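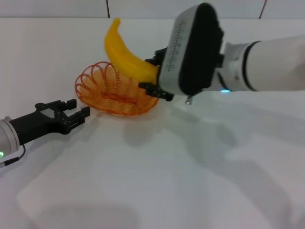 A banana above an orange wire basket on a white table.

Review: Prurkness, season 2
By Huia Hollis
19/02/2025

The first season of Prurkness was a quiz show that didn't seem to like quizzes. It had a good host, a loud set and far too many rounds, and by the final question most viewers had lost track of who was winning. The second season has a new presenter, a shorter running time and a cleaner format. I watched all 20 episodes on Evgate, and most of the changes work.

The setup is the same as before. Two families from different towns answer general knowledge questions, and the losing side can win back points by betting on a subject they picked before the show. What has gone is the phone-in round, which took up nearly a third of each episode last year and rarely changed the result. In its place there is a fast round with one contestant from each family at the desk and no conferring. It is the best part of the show.

The new host comes from breakfast radio and it shows. She reads questions clearly, keeps the pace up and doesn't talk over the answers. She is less comfortable with the chat at the start. In the first few episodes the interviews feel read off a card, and a joke about one contestant's boat is repeated three times. By the middle of the season she has stopped trying to be funny on schedule and the openings get much better.

Episode 19 is the one to watch if you only have time for one. A family from Ruawai comes back from a long way behind, and the grandfather, who had barely spoken until then, gets every question right in the fast round. The winning score is 2,124, the highest of the season. The editing lets the moment play out without music, and I wish the show did that more often.

There are still problems. Zekement, the production company, has kept the old scoring system, and it is hard to follow. Points are worth different amounts in each round, and the totals only appear on screen after the breaks. The sound mix is also uneven. Applause comes in much louder than the host, so I kept the remote close by.

The questions themselves are better written than last year. There is less celebrity gossip and more geography, food and history, and the difficulty goes up in a sensible way. A few answers in the sports round could be argued with, and in one case the judges stepped in to accept a second answer. The show left that in, and it didn't slow things down much.

Season one was filmed in October and had a Halloween special that went on far too long. There is no special this time. The finale is a normal episode with a bigger prize, and it runs to the same length as the others.

Good for: families with older kids, anyone who likes shouting answers at the television.
Not so good for: people who want to know the score at all times.

My rating: 4 out of 5. All episodes are on Evgate now, with captions.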